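Flonditz Two-Arm Bench Unit
Set-up and Use Guide
Section 6: Household chores, what to expect and how to prepare

6.1 Before you read this section

Many customers ask us the same thing when they receive the unit: can it do the housework now? The short answer is that it can do parts of some chores, on a table, with a person near. It can not yet take over a chore from beginning to end. Please read 6.2 to 6.5 before you promise anything to your family or to your coworkers.

The values in this section come from our test kitchen in Gouveia. Your results will be different if your table, your light or your objects are different.

6.2 Chores and their present level

Level A (can be left to run while you stay in the room): moving closed bottles and boxes from one place to another on the same table.

Level B (must be watched all the time): standing a bottle upright, passing an object between the two grippers, wiping a flat surface with a sponge.

Level C (do not try without the Sodura training module): opening screw caps, folding cloth, anything with open liquid.

Washing of dishes, ironing and cooking are not supported at any level.

Note: In Gouveia we ran the bottle task 662 times in one test period. 487 runs finished without help from a person. We think this is a good number for a machine and a poor number for a kitchen.

6.3 Preparing the two-handed bottle task

1. Switch off the arms with the red switch and wait until the status lamp is off.
2. Clear the middle part of the table. Other objects can stay at the far side, if the arms do not pass over them.
3. Choose a bottle with a closed cap. It must weigh less than 500 grams with its content. For the first day use it empty.
4. Check the cable of each arm. It must hang in a free curve and must not lie under the elbow.
5. Switch on the arms. Open the Nillow program on the computer and select "Two-handed hold".
6. Put the bottle upright inside the work area and step back.
7. Press Start. One gripper closes on the lower part of the bottle. The second gripper then comes to the base.
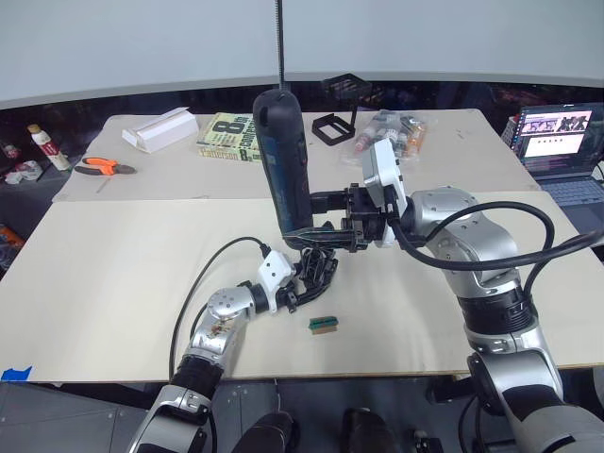 Figure 6-1. Two-handed hold: one gripper around the lower part, the other at the base.

8. Wait until the program shows "Hold stable". Only then select the next movement.
9. To finish, press Place. Do not pull the bottle out of the grippers by hand.

CAUTION: Keep your fingers away from the space between the two grippers. The arms do not feel a finger before they touch it.

CAUTION: Do not use glass bottles. A gripper which closes too hard gives no warning.

6.4 If the task does not finish

The bottle turns in the gripper: the surface is too smooth. Put one rubber band around the lower part and try again.

The second gripper stops before it arrives: the waiting time is too short. Set it to 2000 ms in the menu Timing.

Both arms stop and the lamp is yellow: a cable is pulled. Switch off, make the cable free, start again from step 4.

The program chooses the wrong object: there are too many things of similar height near the bottle. Move them to the side.

6.5 Is it faster than a person?

No. A person does the same job faster and can talk on the telephone at the same time. The unit is useful when a movement must be repeated often, or when somebody has difficulty to lift or to grip. For these users even one Level A chore can be a real help, and we ask them to write us which chore they want next.

Section revised 09/08/2025. For the folding of cloth see Section 7.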